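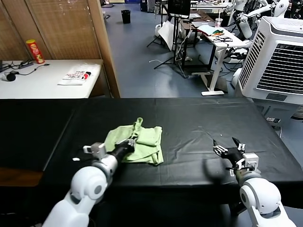 Teleoperators wanted for a cloth folding study (part time, starts in April)

I run the Hasia project at Droton, and I need four people who like fiddly work! We're trying to find out whether a robot learns to fold faster from tidy demonstrations or from ones where the operator messes up and fixes it. My money is on the messy ones. Our first round, 335 folds by one very patient colleague (okay, me), leaned that way, but one pair of hands proves nothing.
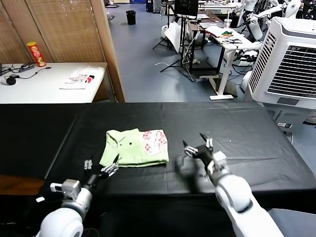
Green shirt in a rough rectangle, graphic side up.

You'd drive both arms through a shirt fold, over and over, and talk out loud about what you're doing so I can tag the recoveries later. We want 2,000 folds by the end of the study. Sessions run two hours, with breaks whenever you want them (please take them, your shoulders will thank you).
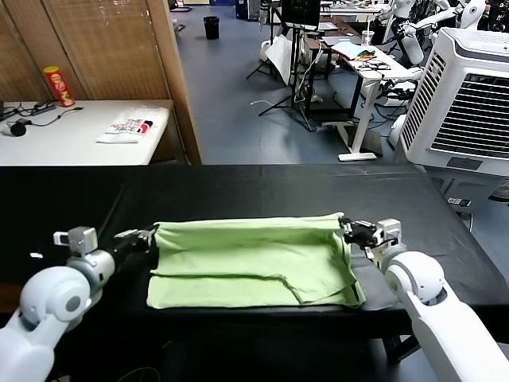

A gripper on each side of the shirt, mid-fold.

No robotics background needed. You do need steady hands, decent English, and seven free sessions over the month. Left-handers, please apply, I have none so far! Pay is hourly and we cover your bus fare to the Dukasora building.

Send me a few lines about yourself through the Hasia page, and tell me how you fold a T-shirt at home. Posted 02/02/2025, open until all the spots are filled.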